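Product Review: Arnero Garment Rack, Two-Tier Model
Staff Services Office, Contreras Residence Halls
Prepared by Yesenia Serrano, Furnishings and Equipment

The Furnishings and Equipment section reviews all freestanding furniture before it is approved for purchase by the residence halls. The present review covers the Arnero two-tier garment rack, which was submitted for approval as a replacement for the Roledis single-rail unit now in use. The Roledis unit has been in service for several years, and reports of bent rails and missing casters have grown more frequent.

The Arnero rack arrives in one flat carton. It consists of two uprights, two hanging rails, a lower shelf, and four casters, two of which lock. A hex key is supplied. The printed instructions are clear on the order of steps but do not state which way the shelf brackets should face, and one of the two units received for review had to be taken apart and rebuilt for this reason. Assembly of the second unit took 21 minutes with one person working alone.

Once built, the rack stands level on tile and on low carpet. The upper rail can be set at three heights by means of spring pins. The pins seat firmly, although the release buttons are small and are difficult to press for anyone with limited hand strength. The section has asked the supplier whether a larger button is available as a spare part. No reply had been received when this review was completed.

The rails are round in section and accept ordinary plastic, wire, and wooden hangers. Hangers slide freely along both rails. Clamp-style trouser hangers with narrow hooks do not fit and should not be forced over the rail.

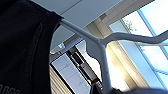
CONTRERAS RESIDENCE HALLS, 14 August 2025

The load trial was carried out in the ground floor linen room under the supervision of Rigoberto Betancur. Each rail was loaded in stages with winter coats and work uniforms until it carried 37 pounds, and the load was left in place overnight. The lower rail showed no bend. The upper rail dipped slightly at its center and returned to straight when the load was removed. The Roledis unit, tested in the same manner, kept a visible bend at a lighter load.

Stability is acceptable when weight is shared between the two rails. With the upper rail full and the lower rail bare, the rack leans noticeably when pushed from the side, and it should not be moved in that condition. Halls that intend to use the rack for long garments only, with the lower rail removed, are advised to place heavy items on the shelf.

The locking casters hold well on level floors. They do not hold on the sloped passage between the east wing and the laundry, where the rack rolled slowly with both locks engaged. Staff in that wing should park the racks inside the laundry room.

The finish is a gray powder coating. Light scratches appeared where metal hangers had been dragged along the rail, and these could not be wiped away. No color was transferred to white shirts left on the rail for the length of the trial. The lower shelf is made of open wire, and small items such as socks and belts fall through it. A Wamunel shelf liner, already stocked by the halls for kitchen use, can be cut to fit.

The quoted price is $255 for a pack of 2 racks, delivery included. This is higher than the price last paid for the Roledis unit. Replacement casters and rails may be ordered separately from Arnero, whereas the Roledis unit must be replaced in full when a rail fails.

Rating: Approved with conditions.

Conditions of approval:
The rack is to be used indoors only.
Racks in shared rooms are to be kept at the middle or lowest rail height.
Spring pins and casters are to be checked at the start of each term and again in April.
Damaged units are to be reported to the Furnishings and Equipment section and withdrawn from use until inspected.

Existing Roledis units in sound condition may remain in service. Hall managers who wish to see the assembled racks before placing an order may do so in the linen room during office hours.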